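Print this thread | E-mail this thread

Zamfira Iordache
October 19, 2018

OK so people keep asking what I do all day at Iltness. I set the table. For a robot. Over and over, by remote control, until my wrists complain.

The job's called Trimetti and the task is a place setting for one: plate down, cup on the plate, spoon and fork in the cup. My four-year-old nephew can do it. I could not, the first week, with two grippers for hands!

You drive with a pair of handles. Squeeze, the fingers close. Let go, they open. What you don't get is any feeling of how hard you're squeezing, so you learn it with your eyes (and by launching a few cups across the room, sorry Surdu).
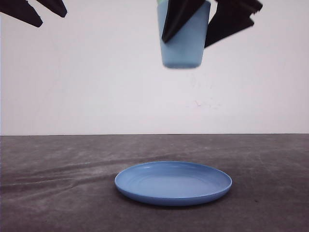
The plate is the part everyone rushes. It has a rim, and if you come down on the rim the cup tips and you get to start over. So I go high, stop, line up, then straight down. Slow is fine. Hesitating is worse, because the robot copies that too. We had a batch from May where it would pause and sort of think before every single drop. Guess whose habit that was.

Surdu prefers moving the arms by hand, actually grabbing them and walking them through it. It's lovely for the first 11 tries and then your shoulders are done. Remote for me, please.
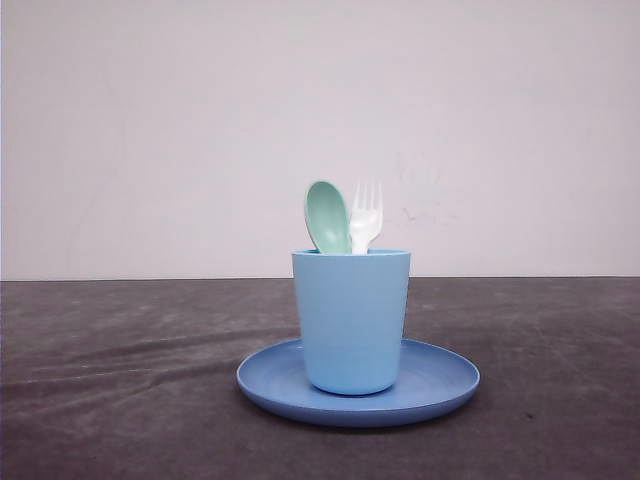 Spoons are easy. Forks I have opinions about. If the handle catches on the lip of the cup you have to back up and try a different angle, and I leave those recoveries in when they're clean. Vamier wants 3,000 runs from us and I'd like a good pile of them to have a wobble and a fix.

Up to 2 hours at a stretch, then a break, that's my rule now. Next up is doing it all in reverse, clearing the table. Wish me luck!

Comments (3)

tealkettle: Do you dream about forks yet?

Zamfira Iordache: Spoons, weirdly.

mopsy_r: I trained on the handles too and the pausing thing is SO real. Took me weeks to quit it.

Print | E-mail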